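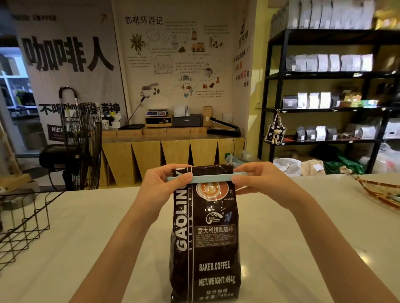

Page 3

Carrilho Coffee Room, counter meeting
Minutes, February 2, 2018

In the chair: Virgilio Tan. Minutes: Zaid Ghanem, who had been told it was somebody else's turn.

1. Minutes of the last meeting

Agreed, once "the missing clips are under control" had been struck out.

2. Bag clips

The chair reopened the matter of how a bag of the Italian blend is to be closed. The rule as it stands says "fold and clip", and there are evidently several schools of thought about folding. After a long discussion the following was adopted:

Press the air out first, with the flat of the hand. Fold the top over twice. Put the clip on across the whole fold, from one side to the other, and push until it clicks. A clip that sticks out past the edge of the bag is fine. A clip holding on by one corner is not, whatever was said about it at the Driltcombe market.

Z. Ghanem asked whether colours should mean anything, for instance one for opened today and another for opened before. The chair said this had been tried with stickers in April and that we still had the stickers. No change.

Listier's quote for more clips was read out. The small ones come to 648 for the box and the long ones to 2,118, which the meeting took to be a misprint until it was read out again. Small ones to be ordered. Anyone carrying clips home in an apron pocket is invited to carry them back. 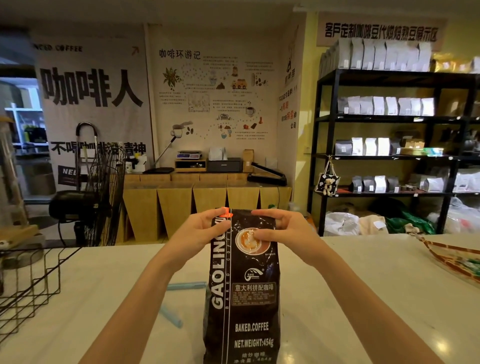
3. Counter

The white counter is for bags being opened, closed or shown to customers. Keys, lunch and post live elsewhere. The chair observed that he had moved the same envelope along the counter all week and had become quite attached to it. It was addressed to Z. Ghanem, who took it.

The heat sealer, the scale and the printer stay on the back counter. The sealer is for new bags only. Sealing an opened bag to save looking for a clip was described as "resourceful" by one party and in other terms by the other.

4. The wire basket

Clipped bags go in the black wire basket, upright, front facing out, so that the cup on the label can be seen. Lower them in by the sides and don't drop them, as the bottom corners crease. Nothing else goes in the basket. The Kustness delivery notes were found there twice and now have a nail of their own.
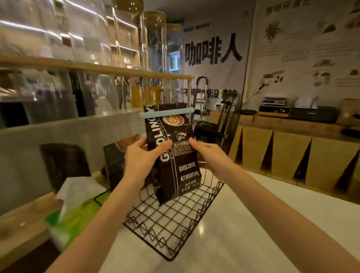

Z. Ghanem proposed a second basket. The chair wished to see the first one used properly for a month. Deferred, for the third time.

5. Any other business

Kustness want their hand-outs back if we aren't giving them away. We are not. Z. Ghanem to return them.

The fan is to be left where it is until someone can say why it should move.

6. Actions

V. Tan: order small clips from Listier; write out the folding rule and put it up by the sealer.
Z. Ghanem: hand-outs to Kustness; empty apron pockets.

Next meeting when the clips arrive.

Contact: the counter, Carrilho Coffee Room | © 2018 Carrilho | Back to top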